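How a Restaurant Kitchen Gets Your Dinner Ready

By Houda Benmoussa
April 25, 2019

We use cookies to remember your settings. By continuing to read, you accept our cookie policy.

A restaurant is a place that sells cooked meals and serves them at a table. Cooking at home usually means making one meal for one family. A restaurant has to make many different meals for many tables, all at the same time. To do this, the kitchen follows a system.

The system starts before the doors open. Cooks wash, peel, chop and measure the food they will need later. This work is called prep, short for preparation. At Kettani, a restaurant in Damstead, prep takes 4 hours. The onions are sliced, the chickpeas are boiled and the sauces are put into labeled tubs. When a customer orders a stew, most of the work is already finished.

A kitchen is divided into areas called stations. Each station makes one kind of food. Kettani has three: cold food, hot food and bread. The cook at the cold station makes salads and does not touch the oven. Staying in one spot means fewer people bump into each other while carrying sharp knives or hot pans.

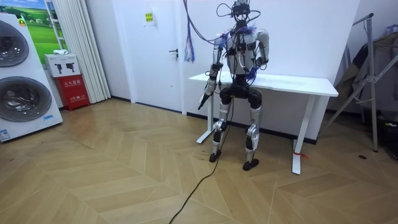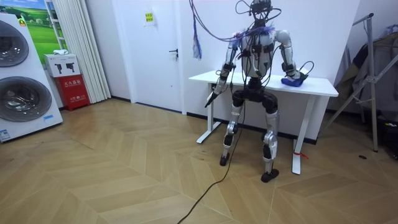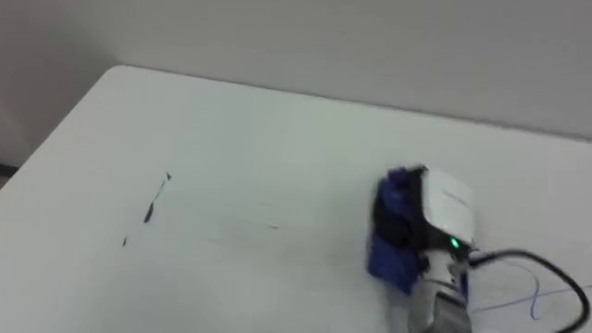 Mahmoud El Fassi says the bread station is the hardest of the three, as dough cannot be hurried. If the room is cool, it rises slowly, and the cook has to start earlier. In June the same dough is ready much sooner.

When you order, the server writes down the dishes and your table number. This note is called a ticket. It goes to a person at the front of the kitchen who reads it aloud to the stations. That job is called expediting. The expediter also decides when each dish should be started. A baked fish takes longer than a salad, so the fish is started first. Both plates should be finished together.

Finished plates wait on a shelf called the pass. Lamps over the pass keep hot food warm. The expediter compares every plate with the ticket, wipes any drips from the rim and calls for a server.

Food safety is part of every step. Raw meat is kept away from food that will not be cooked. Cooks wash their hands when they change jobs. Cold food stays in a refrigerator because germs grow faster in warm food. A thermometer is used to check the middle of thick pieces of meat, where heat arrives last.

Words to know

Prep: getting ingredients ready before customers arrive.
Station: the part of a kitchen where one kind of food is made.
Ticket: the note that lists what a table ordered.
Pass: the shelf where plates wait for a server.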